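The mug that is meant to last

Hindeo sells one mug. It comes in white with a dark grey inside, it costs more than a mug should, and the company says you will never need another. I went to its Hornau office in February to ask why anyone should believe that.

The founder poured me a coffee before I had my coat off. She has been asked about the price before. "People spend that on a lunch they forget by three o'clock," she said. I said that lunch doesn't have to compete with a cupboard full of free mugs. She laughed, though she didn't answer.

The claim on the box is 2,000 washes. I asked who had done the washing. The pottery, Bakker, she said, and it stopped at 1,608 when the dishwasher broke. So the box is wrong? "The box is what we expect. The mug was fine when we stopped." I suggested printing 1,608. She said it was an ugly number, and that the next batch of boxes would say something more careful. They had not been ordered when we spoke.

What about the handle? It is small, and I could get two fingers through it with some effort. "It's small on purpose," she said. "A big handle is the part that hits the tap." That I can believe, having lost a few that way myself. But people with bigger hands than mine will end up holding the body of the mug, and with fresh tea in it that hurts. She agreed that this was the most common complaint in the emails.

Then there is the dark inside. 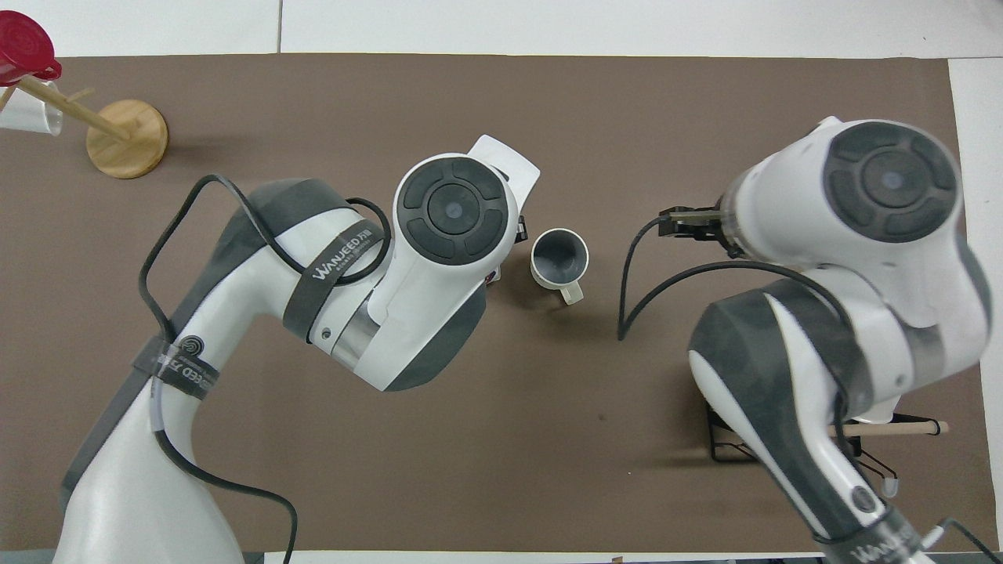 Her case for it is that tea stains don't show. My case against is that they are still there, and you have no idea when to scrub. "You wash it anyway," she said. "Don't you?" I moved on to the competition. Grindov sells a plain white one for a third of the money, and I have owned four of them for years without a chip. She knows the mug well. "It's a good mug," she said. "I had them at home."

Hindeo sold 1,044 mugs in its first year and has had 563 orders so far in its second, a good many from people buying again. I asked why anyone would need a second mug that never wears out. "For guests," she said, and went to rinse our cups.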